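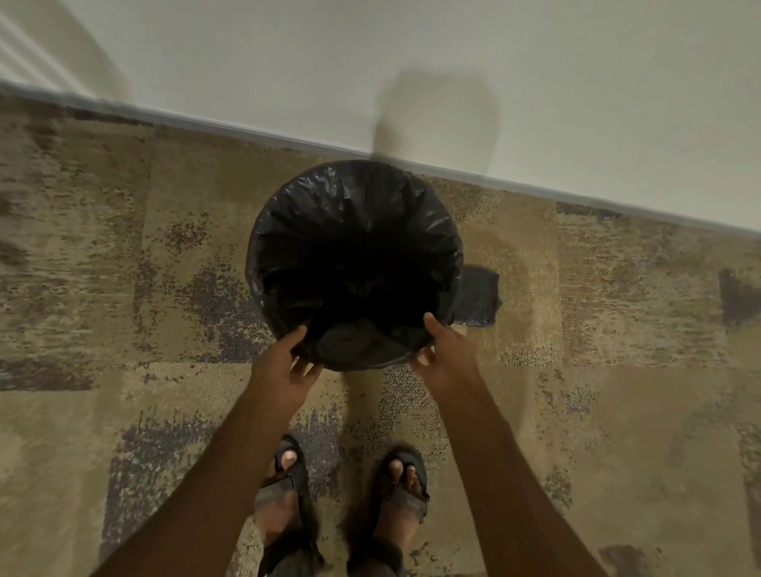

Slide 1. Fitting a liner to a waste bin.

Speaker notes: Waste and recycling in shared office buildings
Carnby Business Center, tenant briefing, 17/03/2018

Opening

Good morning, and thank you for coming in on a Saturday. My purpose is to explain how waste will be handled in the Carnby buildings under the new contract, and what each tenant is asked to do. There will be time for questions after the section on costs. Please hold billing questions until then.

[Pause while latecomers are seated. Check that the handout has reached the back rows.]

Slide 2. Where we stand

Until February, each floor arranged its own collection. Some tenants paid for a daily pickup they did not need, and others shared a dumpster with no written agreement. The building office received complaints about overflow in the loading area, chiefly on Mondays. It also received complaints about noise from trucks arriving before business hours.

The contract with Velix replaces those separate arrangements. It covers general trash, mixed paper and cardboard, and bottles and cans. It does not cover electronics, paint, batteries or medical waste. Tenants who produce any of these should speak with the building office before the next billing period.

Slide 3. What the audit found

The audit was carried out by Stidelari over one working week. Bags from all 8 floors were opened and sorted by hand. By weight, 66 percent of what had been thrown away as general trash could have gone into one of the recycling streams. Most of it was office paper, followed by cardboard packaging and drink containers.

[Do not read out the floor-by-floor figures. They are in the handout.]

The auditors also looked in the recycling containers. Food was the main problem there. A carton with liquid left in it can spoil a full bag of paper, and the hauler is entitled to reject the load. Rejected loads are charged to the building at the general trash rate.

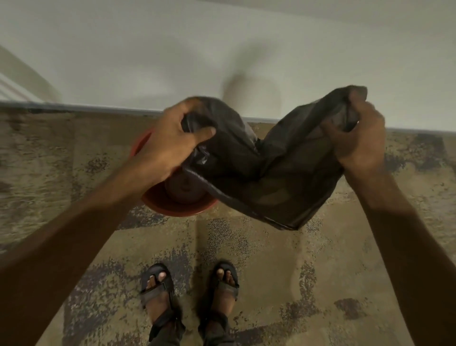
The second finding concerned desk-side bins. Where every desk had its own bin, staff tended to put everything into it, paper included. Where bins were shared and placed next to a paper container, sorting was noticeably better. The audit report recommends shared stations, and management has accepted that recommendation for all common areas. Inside leased suites, the decision remains with the tenant.

Slide 4. The new stations

Each station will have three containers with matching labels. The labels use words and drawings, as several tenants requested. Stations will be placed beside kitchens, copy rooms and elevator lobbies. They may not be moved into corridors, which must stay clear under the fire code.

Cleaning staff will empty the stations in the evening. Please do not leave loose bags beside them. Large cardboard boxes should be flattened and taken to the loading area - the cage on the left is for cardboard only.

Slide 5. Costs

The building will spend 3000 dollars on containers and labels. This is a single charge against the maintenance reserve and will not appear on tenant invoices. Collection fees will continue to be divided by floor area, as the lease provides.

The contract may be ended by either side with 90 days' written notice. Management will review tonnage and rejected loads before deciding whether to renew.

[Take questions. If asked about the Mansour Street annex, state that it is under a separate contract and is not part of this program.]

Slide 6. What we ask of tenants

Name one contact person per suite and send the name to the building office. Share the one-page guide with all staff, including part-time employees. Report a full or damaged container by phone or through the tenant website. Rinse containers before recycling them.

Copies of the audit summary are on the table by the door. Please sign the attendance sheet before you leave.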